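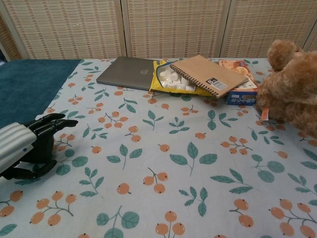 Berry sheet on the bed, rattan divider behind it

How do I keep a fitted sheet flat when the bed is right up against a divider?
Despina Stergiou

I love this sheet (pale blue with little orange berries and green leaves) but making the bed drives me nuts! There's a woven folding divider along the back, and every time I reach over to tuck that side I bump a panel. By morning the far corners have popped off again. I've also got a dark teal plush thing I like to keep on the left side, and it slides. My mattress is 8 inches deep if that matters. Do I need a different sheet or am I just doing it wrong?

Marek Kopecký
Start with the back corners, always. Fold the divider up and lean it on a wall first - takes ten seconds. Then hook both far corners, lift the mattress a little and shove the fabric well under before you come around to the front. Check the pocket depth on the label too. If it's made for a much deeper mattress you'll have all that slack and it will creep every night. Sheet straps helped me a lot, the kind that clip corner to corner underneath.

Jozefína Vondráček
Cute print, where did you get it??

Peter Zelenák
What Marek said about the straps. For the teal one, try a piece of rug gripper under it. I'd also leave a hand's width between the bed and the divider if you have the floor space for it.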